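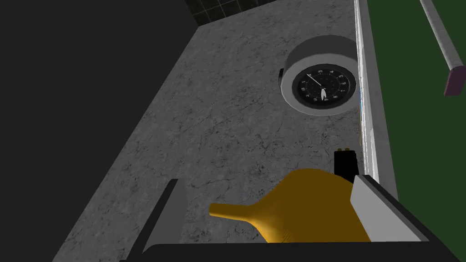
June, bench book, ball lab

Start 8:40. Present: me, Hafiz Kwok, Khrystyna-Mariia Didenko from 10:00. Murdo Laing away at the Wallau ground with the second pitch rig.

Carrying on with the white ball wear series. Question is still the same one Samer Hakim asked after the league trial: does the Grilton lacquer hold its gloss past over 15 when the outfield is hard and dry, and does the loss show up as less swing or only as a duller ball under lights.

Stock

Sydorenko balls, batch 3, 12 left. Two rejected on weight before any work was done on them. Gindano balls, 20, all inside limits. Boxes kept shut overnight, rh in the cabinet read 51 at start and 53 at noon. Hafiz thinks the door seal has gone at the bottom corner. Tape on it for now. Someone order the seal.

Weights before conditioning, grams, Sydorenko:
S1 158
S2 158
S4 157
S5 159
S7 158
S8 161
S3 and S6 are the rejects. Do not renumber.

Conditioning

Drum with the coarse liner, 97 turns per simulated over, same as May. Liner was changed after S4, so S1 to S4 and S5 onward are not strictly the same surface. I should have changed it before starting. Flagged in the sheet in the comments column.

S8 came out after 5 overs with a nick across the quarter seam. Liner staple. Pulled the staple, checked the rest of the liner with a glove, found one more near the lid end and pulled that too. S8 out of the series. Keep it for the seam height gauge, the nick is nowhere near where the gauge sits.

Gloss, mean of four readings per side, meter zeroed on the black tile between balls:

S1 new 71, 5 overs 58, 10 overs 44, 15 overs 29
S2 new 70, 5 overs 59, 10 overs 45, 15 overs 31
S4 new 73, 5 overs 57, 10 overs 40, 15 overs 24
S5 new 71, 5 overs 62, 10 overs 51, 15 overs 38
S7 new 72, 5 overs 61, 10 overs 50, 15 overs 37

S5 and S7 sit well above the others from 5 overs on. New liner. It is less abrasive than the worn one, which is the wrong way round from what I expected; worn liner has grit bedded in it. Khrystyna-Mariia scraped a bit off the old liner and put it under the loupe: lacquer dust and sand. So the May numbers were probably taken on a liner getting harsher all through the run. Need to look at May in order of test and see if there is a slope.

Tunnel, 11:30 to 13:10

Fan would not hold speed for the first 20 minutes, hunting either side of the set point. Hafiz reseated the pitot line and it settled. Discarded everything before 11:50.

Side force, seam at 20 degrees, 31 m/s, newtons:
S1 (15 overs) 0.41
S2 (15 overs) 0.43
S7 (15 overs) 0.52
Gindano G1, new, 0.66
Gindano G2, new, 0.64

Repeat on S7 gave 0.49, so spread on one ball is 0.03 and I would not argue anything from S1 against S2. S7 against S1 is real, I think. One ball is one ball though.

Tried S1 with one side polished by hand on a towel, 60 strokes. Gloss on that side back up to 35. Force 0.47. Will do this properly with a fixed weight on the cloth, because my 60 strokes and Hafiz's 60 strokes are different things.

Call with Samer, 14:00

He wants a number for the umpires' briefing on when to expect a ball change request under lights. Told him we have no number yet. He asked if the Sydorenko ball is worse than the Gindano. Told him we have worn data on one and new data on the other, and he can't have that comparison until the G series has been through the drum. He will hold the page open in the briefing until the end of the month.

Murdo by text from Wallau: square is harder than last year, hammer readings up on all five strips, no grass cover to speak of on the two used ones. He wants the drum liner matched to that surface. Myroslav Hladun has the old core samples from there, ask him for the grit sizes.

File names

Today's gloss file is run 257. The tunnel file saved itself as 256 and overwrote nothing, but check before merging. Khrystyna-Mariia has the backup on her machine.

To do
New liner for every ball in the G series, 3 spares to be cut in advance
Plot May gloss against test order
Cloth jig with fixed weight
Cabinet seal
Recheck pitot line before each tunnel session, write the zero down
Grit sizes from Myroslav
Re-run S1 new-equivalent? No new S balls at that weight except possibly S9, not weighed yet

16:50. S9 weighed, 158. Put aside, unconditioned, as the tunnel reference. Drum off, lid open to air out.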